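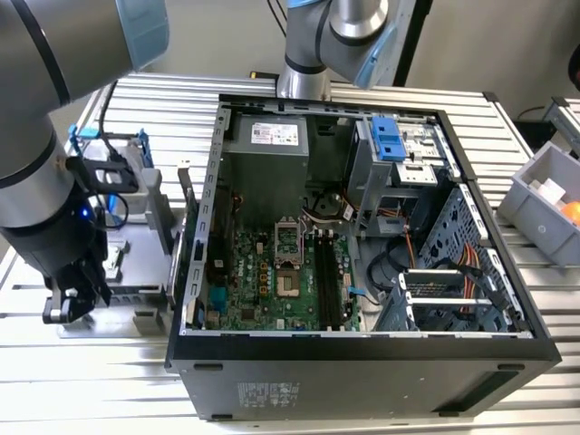 From: Helge Fagerlund
To: teleop-teardown list
Date: May 1, 2019
Subject: Re: Episode count for the desktop task

Paula Buzatu wrote:
> We passed 700 recorded episodes on the desktop tower in April.
> Jaqueline and I think that's enough to train on. Average length
> is down to 60 seconds per part, so the operators are clearly
> getting good at it. I'd like to freeze the set and tell Culmont
> we're ready for the next stage. Any objections?

Paula,

One objection, maybe two.

I sat down with Oda and watched 28 of the episodes start to finish. The operators have gotten good, I agree. What I doubt is whether they have gotten good at anything the robot can learn from. When Eilif drives the arms, he looks across the bench at the case with his own eyes and leans over when he needs to. The policy gets the camera views and the joint readings and nothing else. In a lot of those episodes the tricky bit happens with the gripper between the camera and the part. Eilif knew where the fingers were. I couldn't tell from the video, and I don't see why a network would do any better.

Same goes for force. He feels for the point where a part lets go, or says he does, but our controllers don't send much back to the hand. I suspect he's mostly working from memory of the same machine.

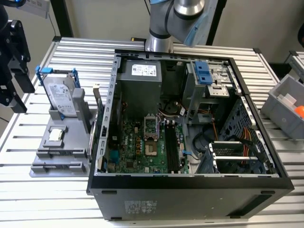

And it is the same machine, over and over. Same kind of Dell board, blue latch in the same corner, tray always to the left of the case. If we freeze now we'll have a very nice recording of one layout. Somebody shifts the tower a hand's width and then what? The CPU bothers me most. Picking a chip out of an open socket is a matter of very small distances, and I'd want to see it done from a few starting positions before I believe any success rate.

I also don't put much weight on the 60 seconds. Faster demos can mean cleaner demos, or they can mean people cutting the pauses where the useful corrections were. Danovley sent us a set like that last year and we threw most of it out.

What I'd ask for before anyone writes to Culmont:

- 20 episodes with the operator looking only at the camera feed
- the tower turned and shifted between runs
- failed grasps kept in, and labeled as failed

If those go fine I'll drop it and you can freeze whatever you like. Oda says she can take the first batch if Eilif shows her the Zusance controller settings, which as far as I know are still written down nowhere.

Helge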